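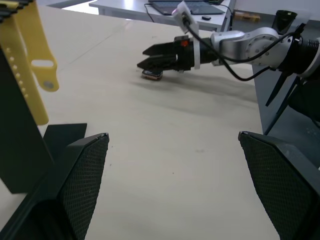 Jeferson Bragança writes that the off-white tables at Evangelista show every mark, and asks whether small items may be set directly on the surface or must go on a mat. The answer to this and other questions received by the Table Desk appears on this page, last revised July 2023.

May small items be placed directly on the tabletop?

Yes. Small, dry items with smooth undersides may rest on the bare surface. Items with rough feet, exposed screws or adhesive residue require a mat. Mats are available at the Dolluveck counter and must be returned there on the same day.

How should a pale tabletop be cleaned?

Wipe the surface with a soft cloth dampened with water and a little dish soap, then dry it with a second cloth. Scouring powder, steel wool and solvent wipes are not permitted. Marks that remain after two attempts should be reported to the Table Desk and left alone.

Where should racks and upright panels stand?

Racks and panels are to be kept toward one side of the table, with the base plate flat on the surface. Do not slide a base plate from one place to another. Lift it, move it and set it down.

May parts hang from a rack over the table?

Long, light parts such as slotted or perforated strips may hang over the table, provided that they do not rest against work belonging to another user. Heavier parts must be stored in the Pristumik cabinets along the corridor.

What is the weight limit for a single table?

The limit is 500 pounds, evenly distributed. Users planning to bring in anything that concentrates its load on a narrow base should write to the Table Desk before the visit.

How are tables reserved?

Reservations are made through the Pundico calendar, under the building name. A reservation covers one table for one half-day session. Table 11 is reserved for staff and cannot be booked online.

What happens to items left behind?

Unlabeled items are moved to the Dolluveck counter at closing and held for two weeks. Items bearing a name and telephone number are held until the end of the following month. Evangelista does not mail items to their owners.

Will the tables be replaced?

No replacement is planned. The edges will be resealed in October, and the affected tables will be withdrawn from the calendar while the work is carried out. Existing reservations will be moved to another table where one is available.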